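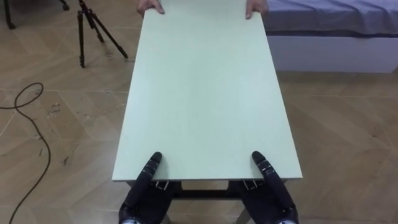 Four hands on one board, two at each end.

When Aniela Nowicki took over the Grabowska gym in December, she had 764 members and a front desk that changed faces so often the regulars had stopped learning names. I know because I was one of the regulars, and I called the poor guy at the desk Brandon for a month (he was a Tyler).

So I went back this spring to see what she'd done with the place, and the first thing she wanted to show me was a clipboard. Every member who hasn't checked in for three weeks goes on it. Then somebody on staff calls them — a real phone call, no app, no coupon code. "Half of them think we're calling about a bill," she told me. "Then they tell you about their knee for 20 minutes."

I love this! I've quit four gyms in my life and not one of them called me, except the one that wanted its towel back.

The other big change is the schedule. Trainers used to find out their shifts two days ahead, so anyone with kids or a second job was gone by summer. Now it goes up a month in advance and they trade among themselves. Hjalti Kirkegaard, who teaches the early strength class, had already been offered a job across town at Vollach, which has a pool and a much nicer break room. He stayed. "I can plan a dentist appointment," he said, and he looked so pleased about it that I wrote it down twice.

It hasn't all gone well. Aniela spent a good chunk of her first marketing money on 500 door hangers that brought in six people, two of whom wanted to sell her something. She also cut the lunchtime stretch class and had to bring it back after nine days of being glared at by retirees.

Membership is at 1201 now, and the parking lot is getting ugly around dinner time. She'd like to open a second location but says she won't sign a lease until she has a manager she trusts to run the first one without her. Hjalti is thinking it over. I still go at noon, and I've got Tyler's name down cold.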